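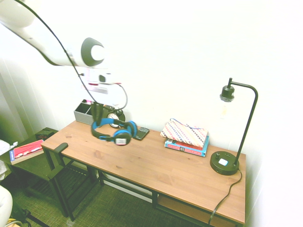 Keir Laing told me the back edge of a desk is just a shelf that people forgot to put up on the wall, and that I should stop treating it as part of the work surface at all. I've been arguing with him about it since July (mostly by email, once over a very long lunch) and I think he's half right, which is annoying when you've already drafted the section.

5. What lives along the back

So, the back edge. I went into the Vanags desk study expecting to write about the middle of the desk, the bit in front of your chest where the laptop or the notebook goes. That's what most of the people I read while planning this were interested in. But when I sat down with my notes, over 2,000 words of them after the home visits alone, hardly any were about the middle. People kept talking about the strip next to the wall. They'd say "oh, that stuff" and wave at it, and then spend twenty minutes telling me about that stuff!

Figure 5. Desk against a plain wall, with headphones, an organizer, a round alarm clock, a calculator and a pouch on stacked books.

The desk in Figure 5 is a pretty good case of what I mean. The pouch is sitting on the books near the back edge, and the calculator is angled toward the wall just past the ear cups. None of that is strange. I'd guess most readers have some version of it at home. What interested me was how people explained an arrangement like this one when I asked them to talk me through their own.

I visited eight homes and asked everyone the same opening question, which was simply "what goes back there, and how come?" I let them answer in any order they liked. Dzifa Nyarko did a second read of all my notes and coded them separately, and where the two of us disagreed we talked it over until one of us gave in (usually me). Three kinds of answer came up over and over, and I'll take them in the order I noticed them.

5.1 Parking

The first kind I've been calling parking. It's the thing you use a lot, then put down at the end of an arm's reach when you're done. Headphones were the classic. They're big, they're a silly shape, they don't fit in a drawer with anything else, and you want them again in an hour. One person described hers as "never away and never out," and I haven't come up with a better way of putting it. When I asked if she'd like a hook or a stand she said no, right away, and then told me she owned a stand. It was in a closet.

I'd like to be careful here, because parking looks a lot like clutter if you only see it once. A set of headphones at the back left of a desk could be in its regular spot or it could have landed there a minute ago, and you can't tell which by looking. That's the main reason I leaned so hard on asking. Lieselotte Rothe made this point in her comments on my first draft (more bluntly than I have) and the whole section is better for it.

5.2 Stacking

The second kind is stacking, and it was my favorite. Books go down flat, and as soon as there's a flat stack of books there is a new little table, and something soft or light goes on top. It was a pouch in a lot of the homes, or a folded cloth, or a packet of something. People almost never said they'd chosen to put it there. They said it "ended up" there. But when I asked them to pull out a book from lower down they all moved the top thing off first, got the book, closed the gap, and put the top thing back on top! So it may have ended up there by accident, but it had the spot now.

Junaid Gilani thinks this has to do with pouches in particular. His argument is that a pencil case laid directly on the desktop gets buried by paper, while one on the books stays in view. I like that, and two of my participants said something close to it without any nudging. I don't have enough to claim it.

5.3 Containers that stop containing

The third kind took me longest. Nearly everybody had an organizer of some sort, often in a back corner, and nearly everybody told me it was for pens. Then we'd tip it out together. Receipts, a hair tie, batteries, a key from the last apartment. I started asking when people had last put something into it on purpose, and the pause before the answer was usually long.

What I take from this is that an organizer in the corner gets its job from where it is. It's the last stop before the wall, so it catches whatever is being pushed back. Move it forward by a forearm's length, which two people tried for me over a week, and they both reported using it for pens again. One moved it straight back afterward. She said it was in the way of her tea.

5.4 Clocks and calculators

I nearly left these out. Both are things a phone does, and I assumed they'd be leftovers. I was wrong about the clocks. People who kept one on the desk looked at it while we talked, a lot, even when other things were standing partly in front of it. Calculators were more mixed. Some were plainly in use and some hadn't been switched on since a tax form.

Fiona Lindsay asked me whether a clock on a desk counts as parked, stacked or something else, and I still don't know. I've put it down as "resident" in the coding sheet for the time being, and Section 6 picks that up.

Kulico Papers > Rooms and Homes > Desk Study > Section 5

Related papers
Drawers we don't open: notes from the Flenum apartments
Where do the chargers go?
Sharing one table: homework, bills and dinner
Nevix reading group: tidying diaries, a short review

Contact the editors | Copyright Kulico Papers | Back to top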